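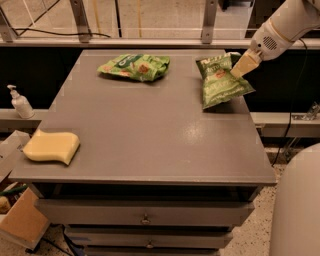
Gray drawer cabinet, snack bags and sponge on top. Kedgate shop, back room.

Aug 3, 2024

In early, nobody else here. Wanted to get the drawer cabinet sorted before the Sunisville order eats the whole week. Notes as I go, sorry for the mess.

Top first. Two green snack bags living up there plus the yellow wavy sponge. Food and bench stuff sharing a surface again, I know, I know. Bags are going to the snack shelf by the door when I finish writing this. Sponge stays, it's the good one for wiping down the gray paint, the S shape gets right up under the lip.

Paint. Still happy with it. Smooth enough to wipe in one pass. Shiny when the lights are on, glare spot right of center is annoying if you try to read a drawing there. Tried the desk lamp off, no difference, it's the overheads. Could go over it with the matte from Jacobs but that means two days with nothing on top and we never manage two days.

Faint paler rectangles on the top too. My guess is the label sheets we had taped down all spring. Tried dish soap on one, then the citrus stuff. Soap did nothing. Citrus maybe a little? Don't use the citrus again untill somebody checks it on the inside of a drawer front, it smelled like it was thinking about lifting the paint.

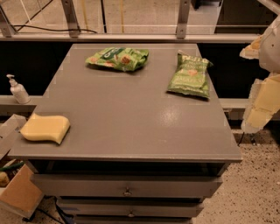

Drawers next. Top one sticks in the last inch, same as before. Pulled it, rubbed candle wax on both runners, better. Second drawer fine. Bottom one is all sandpaper and half of it is unlabeled. Sorted what I could by feel:
- 300 in the front
- 400 behind it
- everything coarser in the shoebox, do it later

Counted the 400 for the reorder, 11 sheets. Not enough for the Zenville trays. Add to Monday list.

Found the missing pull screws in the bottom drawer under the paper!! In a film can. Put them in the small parts bin, slot 131, wrote it on the lid this time.

Front lip of the top: squared edge is thick and it catches your hip going past. Want to ease the corners, just a few strokes with the block, touch up with the leftover gray. Leftover gray is on the high shelf, lid was not on tight, skin on it. Strained a bit thru a stocking and it seems ok. Test on scrap first.

Soap: keep the pump bottle where it is on the ledge behind the cabinet. People keep walking off with it to the big sink and then there's none back here. Refill is under the sink, left side.

To do
- snack bags to the shelf, fold the open one over and clip it
- ease front corners, touch up
- order 400
- ask Jacobs if the matte goes over this paint with no primer
- new label sheets, NOT taped to the top. Inside of the drawer maybe
- proper runners for the top drawer, September, if the Zenville money is in

Stopped at lunch. Corners not done. Wax is holding so far, opened and closed it a bunch and no sticking, will look again Mon.

3 comments | 2 shares

This site uses cookies to remember your settings. Accept | Manage

Recent entries
Zenville trays, second glue-up
Where the clamps go (again)
Sunisville order: cut list and changes
Kedgate shop sink, slow drain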